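Against the Clean Table

29 Jan 2022
By Bernadette Brennan

I have now read the Prellitz report twice, the second time with a sandwich, and I would like to say something in favor of mess.

The claim everybody is passing around is simple enough. Thắng Hoàng and Lụa Văn took 2491 demonstrations, all made by people carrying grippers by hand, and trained one policy on them. Then they took 3000 demonstrations done on a bare gray bench, with the same kind of gripper and the same sort of chores, and trained another. Both policies went on the same arm and were sent into kitchens and living rooms they had never met. The smaller, uglier set won. The margin was wide enough that Kershaw, whose business is selling very nice gray benches, put out a statement about "complementary approaches."

I enjoyed that statement a great deal.

The argument against collecting in people's homes was always that you couldn't control anything. Light comes in the window and then leaves. The tablecloth has opinions. One person grabs a thing by the middle and the next by the end, and a third holds it in the air for a while, thinking about lunch. For years we treated all this as dirt to be washed out before the learning could start. I did it myself. At Clanov I once spent most of a February writing a filter to throw away any demonstration where the person hesitated, and I was proud of it. The policy we got never hesitated either. It went straight for the wrong object with tremendous confidence.

What Hoàng and Văn did was leave the hesitations in. They also left in the loud patterns, the soft stuff with no edges and the shiny stuff with too many. Their instructions to the people collecting fit on one page, and most of that page is about charging the batteries. Pick things up, put them somewhere else, use two hands if you like, and don't tidy first. I suspect the last line did more work than the network did.

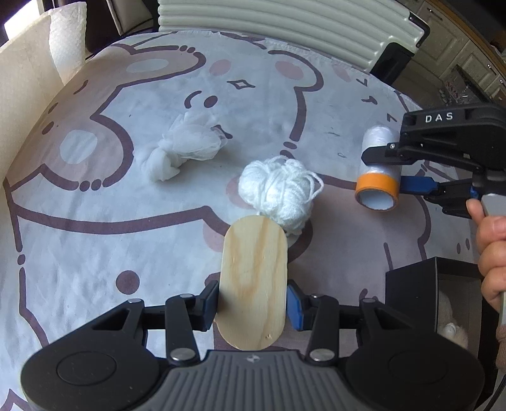
A bench set can't teach you where an object stops and its surroundings begin, for the plain reason that on a bench the answer is always "where the gray starts." Take the gray away and the policy has to learn something about the object. You would think our field might have guessed this. Babies are not raised on benches.

I do have complaints. The report tests in only 20 rooms, and Tươi Võ has pointed out that they all look as if they belong to people who own a vacuum cleaner. Failures get half a page. The two-handed results are lumped in with the rest, so I can't tell whether the second gripper helped or just kept the first one company. And Bảo Lâm, who reran the bench half on the Lullia arm, got a smaller gap than the published one. It was still a gap, and it still pointed the same way, but I would like to see both numbers in the same table before I throw out my own bench.

It is holding up a printer at the moment anyway.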